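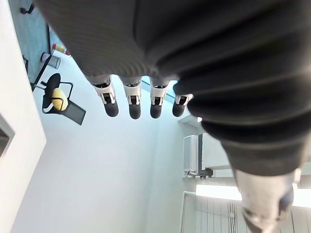 Cover the hand before you tune it

Most home builders leave the sleeve until last. I think it should go on in the first week, and I've lost the argument at our workshop often enough to want to write it down.

Our hand has four fingers with rubbery tips and a thumb. We spent July getting it to close nicely with everything bare. Then Usha Rajan put a ribbed fabric cover over it, down past the knuckles, and the grip changed. Cloth bunches. It drags on the joints when they bend and it lies differently each time the wrist turns. Settings that had held for 2,000 closes were no use, and we started again.

Karthikeyan Kulkarni's view is that you should get the mechanics right first and add one problem at a time. That is fair for a motor or a gearbox. A cover is different, as the hand will wear it for the rest of its life, and a hand tuned without it is a hand you won't be using.

There is a cost. You have to pull the cloth back to reach a screw, and you can't see a cable rubbing. We now check underneath after every session, which takes 4 minutes. I'd still take that over another lost month.

The next one, which Parvathi Kartha has called Wavo, gets its sleeve before it gets any code.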